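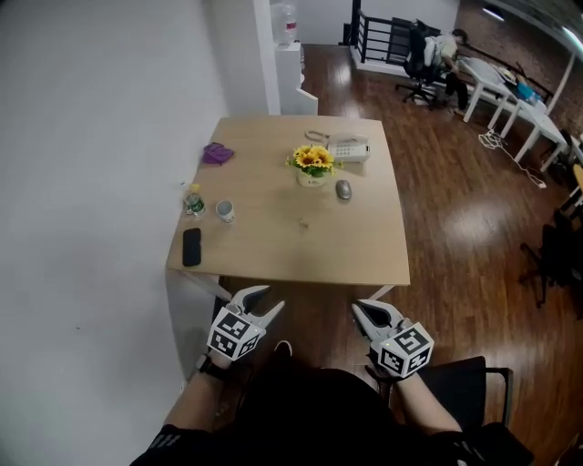 Sunflowers in a short white pot, on a light wooden table.

Keeping Cut Flowers and Small Pots Through the Winter
February 2022

Readers of this journal have asked for a record of the indoor flower arrangements kept at the house in Sirncombe. The following notes cover the present winter and set out the practices now in use.

Cut stems are bought from the Levance market and are placed in water within the hour. The lower leaves are removed first. Each stem is then trimmed at an angle with a clean knife. Scissors were used in earlier years and were given up after Setsuko Ueda pointed out that mine were crushing the ends of the tulips. The difference was plain by the second week.

Water is changed every other day. Vases are washed with dish soap and a bottle brush before they are filled again. I do not add sugar, coins or aspirin. Packets of flower food are used when the seller provides them, at the strength printed on the packet.

Potted plants are held to a different schedule. The soil is checked with a finger, and water is given only when the top inch is dry. Saucers are emptied afterward. Two cyclamen were lost in the winter before last through a failure to observe this rule, and a third was saved only by being moved to the unheated back hall.

Placement has required some revision. The shelf above the radiator is no longer used for flowers of any kind. The north window has proved suitable for ferns and for very little else. Fruit bowls are kept in another room, as ripening apples shorten the life of carnations.

The budget for the season was set at 800 yen per week, following the advice of Sayaka Shimada, who has kept to the same figure for many years. It has been exceeded on four occasions, all of them involving ranunculus.

Seed orders for the outdoor beds have now been placed. The sweet peas will be started on the kitchen sill, and the dahlias are expected to provide cut stems from July onward. A list of the varieties chosen will be posted once the order from Innes has arrived.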